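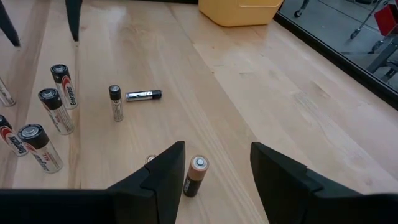
Indura heat pump dryer ends the sensor programme early, load still damp

Wian Botha

I have an Indura heat pump tumble dryer, bought in May. For the first few weeks the Cupboard Dry programme worked as expected. Now it shows a long remaining time at the start, runs for 12 minutes, drops straight to the cool-down phase and ends. Cottons come out warm and plainly damp. Timed drying works, so the compressor and the drum motor seem fine.

What I have done so far: cleaned both lint filters, emptied the water tank, rinsed the filter in front of the heat exchanger and let it dry. No error code is shown. The load is usually half a drum of mixed cotton, spun in a separate Pumton washing machine at its highest speed. I do use softener in the wash and a Cele dryer sheet in each load.

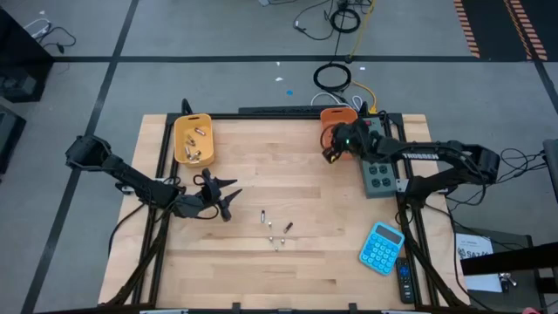
Tabletop with the yellow basket near the far left corner.

Is the sensor faulty, or is there a setting I have missed? I would like to rule out the simple causes before I ring for a repair, as the service line has a waiting list.

Lwazi Maluleke

Mine did that. Switch it off at the wall for 3 hours and switch it on again. Worked for me, no idea why.

Kgomotso Du Plessis

A reset is harmless but is unlikely to help here. The sensor on these machines is a pair of metal strips inside the drum opening, just below the filter slot. Wet fabric bridges the two strips and the control board reads the resistance between them. As the fabric dries, the resistance rises, and past a set point the programme moves to cool-down.

Softener and dryer sheets leave a waxy film on the strips. The film insulates them, so the board reads a high resistance from the start and treats the load as dry. A half drum makes it worse, because small items tumble past the strips without resting on them for long.

Wipe both strips with white vinegar on a soft cloth, then with plain water, and dry them. Do not use wire wool or a scouring pad – scratches hold more residue.
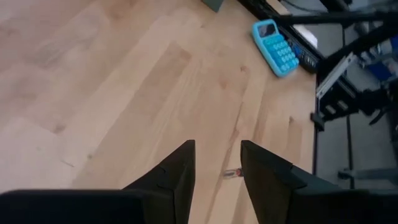
Tumelo Modise

Agree with Kgomotso on the film. Vinegar took two goes on my Jikham, which has the same kind of strips. I would also stop using the sheets altogether and see whether the fault comes back.

One thing to add. Check the dryness level, which is separate from the programme. On most models you hold the options button for 6 seconds and the level appears as a bar on the display.
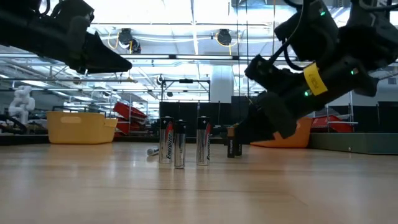 Set it to the highest bar and run a full load of towels as a test. If the programme still stops early with clean strips, look at the wiring connector behind the front panel, but leave that to the engineer while the machine is under guarantee.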